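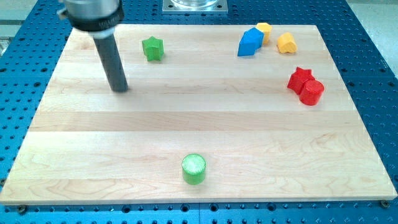

Sointu Peltonen reckons the Destthorpe toy library should have stayed open on Saturdays all along, and that if the council had asked the parents first they'd have found that out for free. She told me so in the queue, before I'd even got my notebook out, and three people behind her said the same.

So, the news. The toy library is getting its Saturdays back! It was confirmed on Feb 9, 2018, in an email that landed just as I was putting my coat on to go home, and I'm very glad I looked. From next month the doors on Granden Road will be open on Saturday mornings again as well as the usual two weekday afternoons, and the joining fee stays at 15 pounds a year. You can borrow up to 3 things at a time, same as before, and jigsaws still count as one thing even if they come in a bag.

If you don't know the place, it's the long low building behind the baths, past the recycling bins, with the door that sticks. I went there a lot when my two were small and I owe it more than I can say. We lived in a flat with no storage at all, and being able to swap a garage for a farm and a farm for a marble run kept all of us sane through some very wet winters. I still have a card somewhere with the old stamp on it (we also still have a shape sorter, which I must own up to one of these days).

Saturdays stopped last July. The reason given then was that hardly anyone came, and to be fair that summer hardly anyone did. But it was hot, the road was dug up from end to end and the bus was going round by the station. Plenty of people I spoke to this week said they'd turned up in the autumn expecting it to be open and gone home again. Working parents felt it most. If you don't finish until five then a Tuesday afternoon is no use to you, and one dad told me he'd been sending his mother along with a list. She kept coming back with drums.

What changed things was a petition, which sat on the counter at Sakai, the noodle place on the corner, and also went round the school gates. I signed it myself, so don't come to me for a balanced view. The council's email says it was "pleased to respond to local feedback" and that the extra hours will be paid for from the same pot as the summer play scheme. I rang to ask whether that means less play scheme. I was told no, and then I was told somebody would ring me back, and at the time of writing they haven't. I'll keep at it.

There's a bit of money for new stock too. The wish list is pinned up inside the door and anybody can add to it. When I looked it had a train set, more dressing-up things in bigger sizes, a balance bike and, in very wobbly felt tip, a horse. Peltonen would like more for the under-twos, as would I if I still had any. She'd also like the big puzzles checked for missing pieces before they go back on the shelf – there is a floor map of the world with no Australia, and it has been going out like that for a good long while.

Donations are welcome as long as they're clean and complete, with no soft toys please, and nothing that needs a charger you've lost. Drop them in on a weekday if you can, since Saturdays are likely to be busy to begin with. Prams go in the porch. The car park belongs to the baths and you get 60 minutes before you have to pay, so keep an eye on the clock if your children are choosers, as mine were.

Last thing: anyone who joined before the hours were cut and let it lapse can pick up again on the old number without filling in the form. Bring something with your address on it. Overdue items can come back with no fine until the end of next month, so I've run out of excuses about that shape sorter.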